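# Sourdough starters by mail: your questions

I'm Vesna, I keep the starters going here in Veldale, and these are the things people write to me about most. 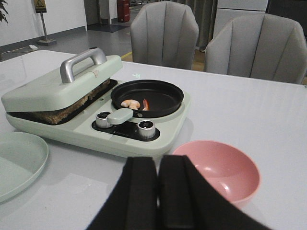 **How long does a starter last in the envelope?**
Mine are dried flakes, so they'll sit happily in a cupboard until you're ready. Once you add water, though, you've got a pet – feed it daily for the first week!

**Which one should I get?**
If you've never baked before, get the Rundudon. It's mild and very forgiving (I once left mine at the back of the fridge for 17 weeks and it came back). The Spahić is rye, a lot more sour, and it climbs out of jars.

**Mine smells like nail polish. Did I kill it?**
Nope, it's hungry. Pour most of it off, feed it twice a day and give it a warm spot.

**Can I use tap water?**
I do. If yours smells strongly of chlorine, leave a jug out overnight first.

**Do you ship outside the country?**
Not right now. I tried it last April and 11 envelopes got stuck in customs, so I'm waiting until I understand the forms.

**Can I pick mine up?**
Sure! Dušan Kneževič keeps a box of them at his shop in Trundumbridge. Call him first, he closes for lunch whenever he feels like it.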